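Section 4: Setting up the dehumidifier for drying laundry indoors

Read this section before you switch on the Ullura for the first time. It covers placement, the first run, and the settings for drying clothes on a rack. For continuous drainage through a hose, see Section 6.

Before you start

Stand the unit upright for at least four hours before plugging it in. The compressor oil moves when the unit is tipped in transit and needs time to settle. If you know the unit was carried on its side, leave it overnight.

Caution: Do not use an extension cord. Plug the unit directly into a grounded wall outlet.

Small parts are packed in a separate bag: the float, the hose adapter, two spare filter clips and the caster pins. Empty the bag into a tray or an open bin so that the pins do not roll away. The float is already fitted on units sold with the Karham tank.

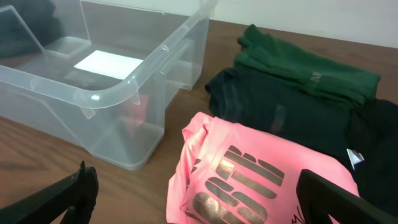

Choosing the room

1. Pick the smallest room that will hold both the rack and the unit. A spare bedroom or a laundry room works well. An open-plan space takes much longer.

2. Close the windows and the door. With a window open, the unit works on outdoor air and the clothes dry slowly.

3. Leave 6 inches of clear space behind the unit and on both sides. The air outlet is on top and must not be covered.

4. Check the room temperature. Below 41°F the unit will shut off and show E2. It restarts by itself once the room warms up.

Note: The room will get warmer while the unit runs. A rise of a few degrees with the door shut is normal.

Fitting the casters and tank

1. Unplug the unit and remove the tank. Lay a folded towel on the floor and tip the unit back against a wall, no further than you need to reach the base.

2. Push each caster into its socket until it clicks. There are 4 sockets. The two locking casters go at the front.

3. Set the unit upright again and wait 33 minutes before plugging it in. The control board runs its own delay after this, so the fan may start before the compressor does.

4. Slide the tank in until the red light goes out. If the light stays on, take the tank out and check that the float moves freely.

Keep the carton and the foam end pieces until the warranty period is over. The service center in Garcia will not accept a unit shipped in other packaging. The carton can be opened at the bottom seam and stored flat.

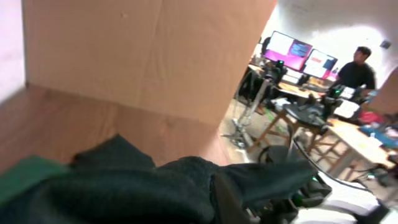

Mercy Kashindye
Technical Writer, Home Appliances

Drying a load

1. Spin the clothes at the highest speed their labels allow. Water left in the fabric has to go through the tank, and a poor spin can add hours.

2. Hang the clothes with a gap between each piece. Turn heavy items such as jeans and fleece inside out and put them on the outer rails.

3. Place the unit about a yard from the rack with the louver pointed at the lower half of the clothes. Keep the rack where nothing can drip on the controls.

4. Press Mode until the shirt symbol lights. In this mode the fan stays on high and the humidity setting is ignored.

5. Set the timer. Start with 6 hours for a mixed load and 4 for shirts and underwear. Adjust after a load or two - rooms differ a lot.

6. Empty the tank when the buzzer sounds. The unit stops when the tank is full and will not restart until it has been emptied and put back.

Caution: Do not drink the collected water or give it to animals. Do not use it in a steam iron.

Cleaning the filter

Laundry drying puts more lint into the filter than ordinary use. Check it every 2 weeks, or weekly if you dry several loads. Pull the filter out by its tab, vacuum the outer side, and rinse it in lukewarm water if it is still gray. Let it dry completely before refitting. Do not run the unit without it.

The Badano carbon insert, if fitted, must not be washed. Replace it when it no longer holds back odors.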